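7. When the arm stops dead over the bin (fault 331)

If you've got this far you've had the Durnach cell running for a while and it has just frozen with the gripper somewhere over the parts bin. Don't panic, it happened to me twice in my first week! Fault 331 means the arm met more resistance than it expected on a downward or sideways move, so it locked the joints and sat there waiting for a human. Nine times out of ten it has leaned on the divider.

The divider is the sloping panel that splits the bin lengthwise. We pick from the big front compartment, and if the bin has shifted even a little since you last taught the positions (section 4), the arm goes for a part lying close to the slope and scrapes the panel on the way down. It keeps on scraping, too, quite happily, until something catches and the fault trips.
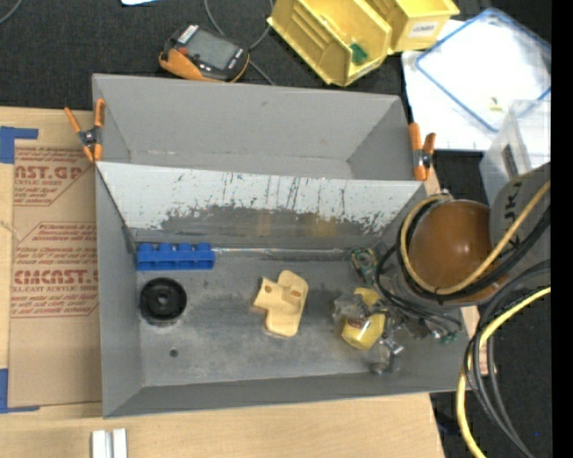 Fig. 7-1. Bin with worn divider. Clamps at both ends of the panel.

Look at the lower part of the panel, where the white coating has given way to dark grey, with those thin scratches running up and down. If yours is getting like that, check the bin position before you blame the software (I blamed the software, and poor Kanini Koech spent an afternoon going through logs for me).

CAUTION: A stopped arm is still a powered arm. Press the emergency stop before you put a hand anywhere in or over the bin. Clearing the fault on the screen does NOT make it safe, and with 331 the arm may try to finish its last move as soon as you clear it.

To recover:

1. Press the emergency stop. Wait until the status light goes red and stays red.

2. Look at where the gripper is before touching anything. If it's holding a part, support the part with one hand while you open the jaws with the manual release.

3. Move any wires or cables well away from the joints. Loops get snagged more easily than you'd think, and a snagged cable gives exactly the same fault number.

4. Take out anything lying against the foot of the divider. The blue block is a regular offender, being long enough to sit snugly along the seam.

5. Check both orange spring clamps. Give each one a firm wiggle. If either slides, take it off, wipe the metal and refit it.

6. Line the bin up with your reference marks again and press it down flat.

7. Release the emergency stop, clear the fault and choose Retract Slow. Keep your finger on the stop button the whole way up.

8. Run the touch test at 35 per cent speed. If it passes, carry on as normal.

Note: if you get 1741 straight after 331, that's a lost joint reference. Skip steps 7 and 8 and do the full homing routine in section 5 instead.

Note: Josphat Mbwambo asked me to add that loose flakes of coating should be brushed out of the bin before you restart. Use a soft brush, please, and no air line.

Section revised 8/17/21. Step 3 is new.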